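Course Handout: Evaluating a Commercial Manipulation Kit
Unit on Procurement and Acceptance Testing
Revised 7 April 2018

Purpose of this handout

Students taking this unit are asked to review the Estum tabletop kit, supplied by Flullberg, as if they were advising a small laboratory on whether to buy it. The handout sets out what the kit offers, what the supplier asks of the buyer, and which points the written review must cover. It should be read together with the Damasceno notes on bench trials, which were distributed in January.

1. The stereo view

The kit records each trial as a left and right pair. Reviewers should learn to read both halves together. The offset between them is small, and objects near the front of the table shift more than those at the back. For the basket task, the open top and the cutout in the far wall are useful reference points when the two halves are compared. 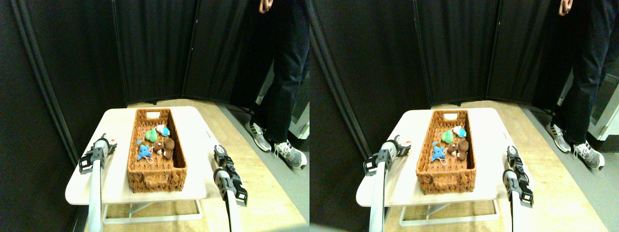 Handout 4, page 10

A mixed load of small, lumpy items in several colors makes greater demands than a load of identical blocks. Dark items against a brown wall deserve particular attention in the review. Students should state whether the outline of each item can be followed in both halves, and where it cannot.

2. What is on offer

Flullberg sells the kit in two forms. The basic form covers the arms, the grippers and the control software, named Sukum. The extended form adds a service plan under which worn finger parts are replaced within 30 days. The basic form is quoted at 900 per month on a lease, with installation charged separately. The review must say which form is being judged and must not mix the terms of one with the other.

The supplier's task library lists 143 entries. Almost 30 of these involve a container of some kind, and the basket entries belong to this group. A buyer whose work does not involve containers should weigh the library accordingly.

3. Two-arm work at the basket

In the two-arm entries, one gripper is placed on each side of the container. The reviewer should record how much room is left between each gripper and the table edge, and whether the walls of the container limit the angle of approach. Soft toys are suitable test items for this entry. They change shape when held, and a loop or string may catch on a finger. 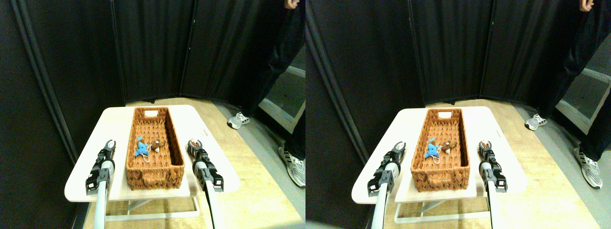
Fig. 2. Basket entry with two plush toys; grippers to the left and right.

4. Requirements for the written review

The review should be no longer than 10 pages. It should describe the table, the background and the floor space needed. It should report failed trials in the same detail as completed ones. Claims taken from the supplier's brochure must be marked as such and kept apart from the student's own findings.

Requests for bench time are made through the department office. The service plan terms are held there for reference and may not be copied.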